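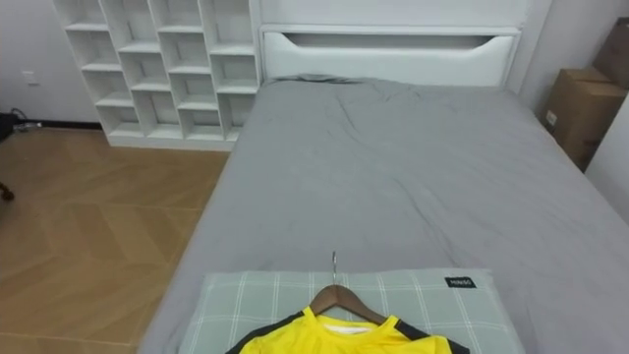
To: housekeeping-and-laundry list
Date: July 28, 2023
Subject: Re: Re: The Malcombe trial, and what happens to the rest of us

Thanks to whoever forwarded this on from the Citmont branch. I've left the message in underneath and put my answers between the bits I'm answering, the old way, because if I put it all at the top people only read the top.

I work in linen and room turnaround at the Plarkirport site. We do 200 rooms, a mix of staff lets and short stays, and we've had the Malcombe system since spring. So I am what the brochure calls an early partner, meaning I've been shouted at by a trolley.

> Has anyone got this in already? We've been told it is "coming in August"
> and that it will "free us up for higher value tasks". When I asked what
> the higher value tasks were I was told they were being scoped.

They're still being scoped here. In the meantime the higher value task is mostly walking behind the machine with a cloth.

To be fair to it, the parts that work do work. The sorting end is good. Sheets go in a heap and come out in the right piles, and my shoulders have noticed. The carts that bring clean linen up to each floor are slow, but they turn up, and they don't need a lift key. If it had stopped there I would have written a much shorter email and possibly bought it a card.

The trouble starts in the room. Malcombe's way of seeing things is that a room is a bed with some air round it. A fitted sheet pulled flat, fine, it can tell you whether that's been done. But look at what a turnaround in a staff let is really like. There's a grey bed that needs doing, and at the foot of it there's a checked pillow with somebody's yellow shirt laid out on it, still on a wooden hanger. Cardboard boxes over by the wall. An empty set of shelves. Is the tenant moving in or moving out? Does the shirt go on a rail, or in a bag for lost property? I'd know in the time it takes to put the kettle on, mostly by asking next door. The system puts the room down as "bed: occupied, textile" and sends for one of us.

> They say each room gets a score and the score is "for the system,
> not for the staff". Is that how it is in practice?

It was, for 9 days.

Then the scores went up on the screen by the service lift. No names, only floors, but when you've one person to a floor that's a pretty thin disguise. My floor came bottom the first week, for wrinkles. There's a setting for wrinkles. I can tell you that a sheet on a bed will have some soft folds up by the headboard whatever you do, and that in all my years no guest has ever complained about one. We asked for the setting to be turned down and were told it came from head office. Head office said it came from the supplier. The supplier said it could be changed by the site. It took until last month to find the menu, which was under "Nicholas".

Nicholas, for those spared so far, is the name they've given the voice in the headset. It tells you which room is next. It's very polite. It'll say "when you are ready" and then start a timer.

> Did you lose hours? That's what people here want to know and nobody
> in the briefing would say.

Nobody was let go. I'll say that plainly because I know it's the thing you're lying awake over. What went was the overtime, and two posts that came empty and weren't filled. The early laundry shift went as well, and some people were glad of that and some had built their school runs around it. The pay stayed put. The job title changed to "room outcomes assistant", and I've asked for the old one back on my badge.

What you won't see on any sheet is the work that moved. We used to do a room from start to finish. Now it's cut into jobs, and the jobs the machine can't make sense of all come to us in a row. So instead of a day with some easy rooms in it, you get nothing but the odd ones: clothes on the bed, cables on the floor, boxes that might be rubbish and might be someone's whole kitchen. In the first month we had 714 call-outs of that sort. Every one was logged as an "exception". I've been doing this a long time and I would have called them rooms.

> What should we be asking for before it starts?

From our side, and with the benefit of having asked too late:

Get it in writing who can see the scores, and where they'll be shown.

Get time allowed for the exceptions. Ours were down as taking no time at all, as they weren't supposed to exist. We now get 50 minutes a shift for them. It's not enough, but it's a number you can argue with.

Ask for a rule on tenants' belongings. Ours says that if there's clothing on the bed, a person decides, and no one's marked down for leaving it where it was. That one took two meetings and has saved more bother than anything else.

Have someone from the floors in the room when they do the settings. Bring biscuits, it goes on.

And ask to turn the timer off. You can, it's under Nicholas.

I can send our version of the belongings rule if anyone wants it. It's one side of paper. Reply to me and not to the whole list, please, after what happened with the parking thread.

Linen and rooms, Plarkirport
(room outcomes, if you're reading this at head office)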